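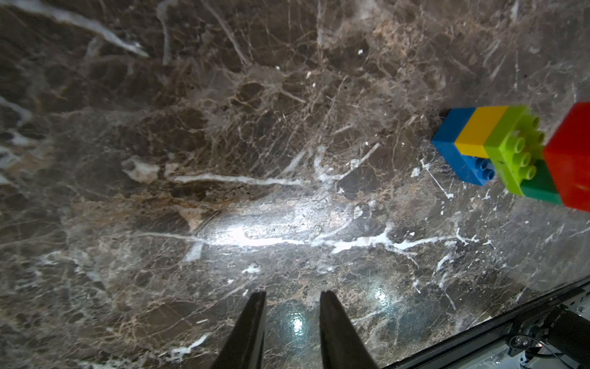
Stone shop in Brakholm opens its cutting room to the public

1 Aug 2022

Brakholm - The stone workshop Llorente will give away 664 pieces of leftover marble and granite this month, the company told residents at a meeting in the town library. The pieces come from kitchen and bathroom orders, and until now most of them were broken up and sold as filling for garden paths.

People who live in Brakholm can take up to two pieces per household. There is no payment, but one must sign a paper saying that the stone is for own use and will not be sold again. Larger pieces, which are long enough for a small table or a window sill, will be given by drawing of names. So far 131 households have put their name on the list.

"We had the yard full and I was tired of looking at it," said Teodora Vidmar, who manages the workshop. "A good stone was lying in the rain because it had the wrong length for a kitchen. In a small apartment it can be exactly the right length."

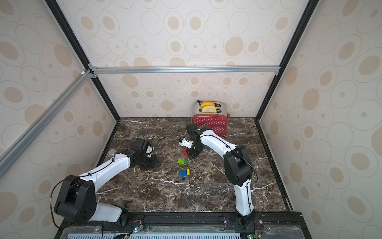
The idea came from a similar action in the neighboring town of Clunano last December. There, a tile seller offered the ends of its series to families who were repairing their homes after the autumn floods. The tiles were gone in one morning, and some people went home with nothing and were angry. Vidmar said that her workshop wants to avoid this, and for this reason the pieces will be given in time slots, with 20 households in each slot.

Visitors will also be able to see the cutting room, which is normally closed. The big saw will not run while guests are inside, but a worker will show how an edge is ground and polished by hand. Children are welcome with an adult. Everybody must wear closed shoes.

Brown marbles with strong white veins have been the most ordered kind at Llorente for two years, said Vidmar. Before that, almost every customer wanted plain gray or plain white. She thinks that people became bored with kitchens that look the same, and she noticed that patterned wallpaper is coming back too - sometimes in the same room as the stone. 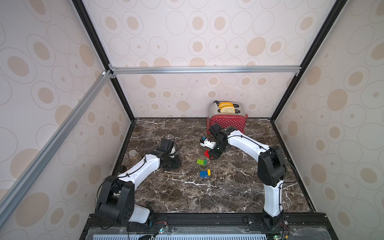
A red toaster with white polka dots against patterned wallpaper, on brown marble with pale veins.

Not all are sure that it is a wise combination. Floor Smits, an interior designer who teaches an evening course in the town, advises her students to choose the stone first and to live with it for some weeks before they buy paper or paint. "Stone with many veins is already a picture," she said. "If you put circles or flowers behind it, you must keep the colors close to each other. Cream and brown can live together. With cream and blue I would be careful."

Smits will be at the workshop during the first two slots to answer questions. She will bring samples from the wallpaper maker Runomance, and visitors may hold them beside the stone they are taking home. It is also possible to bring a sample of one's own.

She reminds people that marble is softer than granite and does not like lemon, vinegar or wine. A spill should be wiped at once with a soft cloth and a little mild soap. Under a pot or another heavy thing it is better to put a mat, and a new owner should ask if the piece was already sealed. The pieces in the yard were not, according to Vidmar. 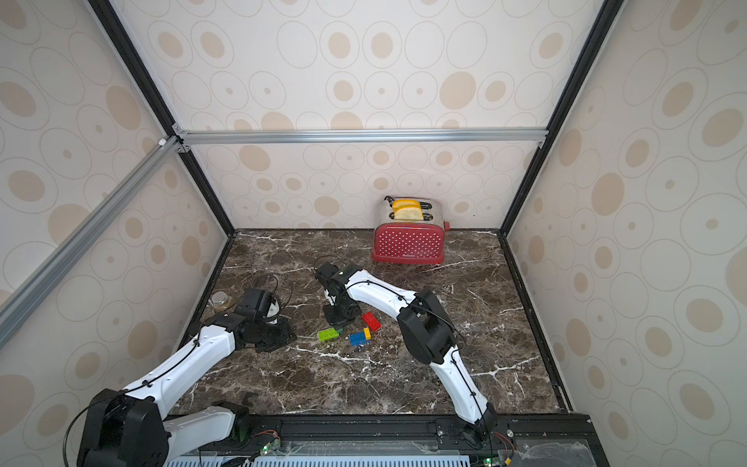
The workshop cannot deliver the stones. A piece of one meter can be too heavy for one person, so visitors are asked to come with a helper and with an old blanket to put in the car. Two workers will help with the loading at the side gate. Parking in front of the workshop is not allowed, but the field behind the library will be open for cars.

Names for the drawing can be left at the library desk or at the office of Llorente. Those who are chosen will get a telephone call. Pieces that are still in the yard at the end of the month will go to the town, which plans to use them for benches by the river path.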